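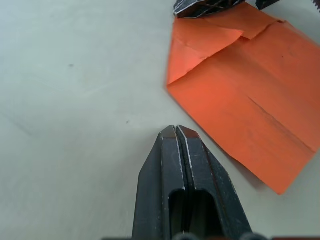
Orange paper, folded and creased, on a pale tabletop.

My old camcorder runs on a battery the size of a matchbox, and when that battery finally gave up in February I learned that the company stopped making it years ago. The camcorder itself is fine. The lens is clean, the little screen still flips out with a nice firm click, and it has recorded every birthday in our family since my youngest could sit up. All it wants is power.

So I went down to Plendstead, the camera shop I have been visiting for longer than I care to admit, and had a long talk across the counter with Rukhsana Kakakhel. She was very kind about it. She had one battery that would fit, made by somebody else entirely, for 40 dollars, and she warned me that my camcorder might refuse to charge it. It did refuse! A polite little message came up telling me to use a genuine battery, and then the thing shut itself off. I would have loved to use a genuine battery. I would have paid double for one.

I think this is wrong, and I think we have all gotten too used to it. When a company sells a camera with its own special battery, it ought to keep that battery on sale for a good long while – I would say 14 years, and my brother-in-law Po-yen Chu, who is stingier than I am, says longer. Failing that, it should let the camera accept somebody else's. I do understand the worry about cheap cells that swell up or get hot, and I don't want one of those in my bag any more than the next person. Put a warning on the screen, by all means. Let me read it, press OK, and get on with filming the school play.

People tell me to just use my phone, and I do, for plenty of things. But a phone has no proper zoom, it fills up halfway through the second act, and somebody always calls. I like a machine that does one job and fits my hand.

Rukhsana took the 40 dollar battery back without a fuss, bless her, and I bought a secondhand one by mail that holds a charge for one act if I keep the screen closed. The play is in two acts. I have asked Beca Pritchard, whose daughter has the bigger part anyway, to film the other one.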